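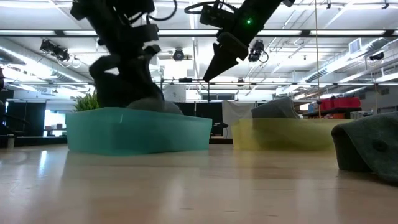

Sadowski Building Social Club — Members' Blog

January 22, 2023

I have been promising to write up the coat swap since before the holidays, and then it was the holidays, and then I had that cough everybody had. So forgive me if some of the details have gone a little soft.

I should start with my grandmother's coat, because that's where the whole thing started for me. It was a heavy brown wool one with a collar that scratched, and it hung in my hall closet for years while I moved it from apartment to apartment and never once wore it out of the house. It smelled like her kitchen for a long time and then one winter it just smelled like wool. I wasn't sad about that, exactly, but I did stand there with my nose in the sleeve for longer than I'd like to admit!

Nikola Sobczak was the one who suggested we do a swap instead of another potluck (I love our potlucks, but there is only so much noodle salad a person can eat in January). Her idea was that you'd bring one thing you weren't wearing, pin a note to it saying where it had been, and take home something else. We figured on maybe 20 people. We ended up with 70, and the line for the coffee went back past the elevators.

The notes were the best part. One blue raincoat had been to Portugal and back and had never been rained on. A ski jacket said only "171 days on the mountain, zipper sticks, be patient." And there was a green cardigan with a whole page about a first date at a bowling alley, which I read twice and then felt a bit nosy about.

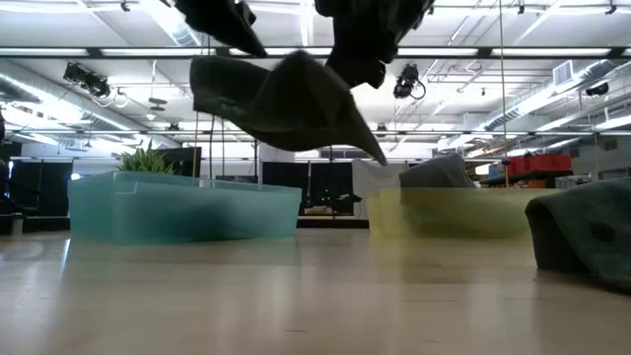

My own note took me most of an evening. I wrote it, tore it up, and wrote it again, and what I finally pinned on was her first name and the fact that the left pocket had a hole where her keys went through. A young woman from the fourth floor took it. She put it on right there and found the hole with her finger before she'd even read the note, and I had to go and refill the sugar for a minute.

I came home with a red scarf — no note, it must have fallen off — and I've worn it every day since. If it was yours, please tell me about it. I'd like to know where it's been.

We had a good pile left over at the end, and five of us carried it down to the church on the corner the next morning. Nikola wants to do another one in July with summer things, and I've already told her I'll handle the coffee. I'm ordering two urns this time.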